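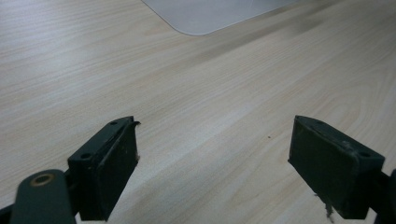 According to one comment on the last handout, a warranty is the sheet of paper you throw out with the foam corners, and a two-hour class on it is a lot of class. Fair enough. Please bring the sheet of paper anyway.

Buying for the Home, Unit 8: Reading a Furniture Warranty
Handout for the evening section, revised 6/26/22

What we covered

A warranty is a promise with a fence around it. Most buyers read the promise, which is printed large, and stop before the fence, which is printed on the back in gray. Tonight we read the back.

The promise is normally one sentence: the maker will repair or replace the item if it fails because of a defect in materials or workmanship. Each of those words is doing a job. "Or" usually means the maker picks. "Defect" means it left the factory wrong. A table that left the factory fine and then met your family is outside the fence.

Full and limited

In the United States, a written warranty on a household product costing more than a small amount has to be labeled "full" or "limited." You will meet the second kind. I have owned a good deal of furniture and can describe the first kind only from reading. Limited can mean parts and no labor, or labor and no shipping, or a share of the price that shrinks every year until it would buy you a sandwich.

Our class sample is the old Golar dining table warranty from 2018. It runs for 10 years. Look at clause four, where the surface is covered for one of them.

Words to circle

Normal use. Rarely defined. The Golar sheet says "normal residential use," so a home office may or may not be a residence, depending on who answers the phone.
Wear. Never covered. Fading, light scratches and dull patches nearly always land here.
Original purchaser. If you bought it from your neighbor, you own a table and no warranty.
Proof of purchase. Thermal receipts go blank in a drawer. Copy yours the day you get it.
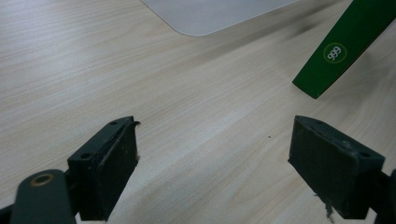
Store plans and other extras

The plan offered at the register is a service contract, sold separately and priced separately. The Barbieri plan in your packet covers "accidental staining from a single event." Two people in class asked what happens if you spill coffee twice. The plan is silent, and so was the store when I called.

The Britulden plan is plainer and pays up to 3000 dollars over its life, but you must report damage within five days of noticing it. Try not to notice things in July, when you are away.

Implied warranty

Even with no paper at all, goods sold by a regular seller generally come with an unwritten promise that they will do the ordinary job. A table should hold up plates. "As is" can remove this in many states, though not in all of them. Look yours up before you argue with anyone.

Homework

1. Find one warranty in your home. The junk drawer counts.
2. Circle the four words above, or note which are missing.
3. Write a claim letter of half a page or less to Fastorum, our practice company, about a drawer that will not close. Give the model, the date bought, the fault and what you want done. Leave out how you feel about the drawer.

Letters are due at the start of Unit 9. Handwritten is fine if I can read it.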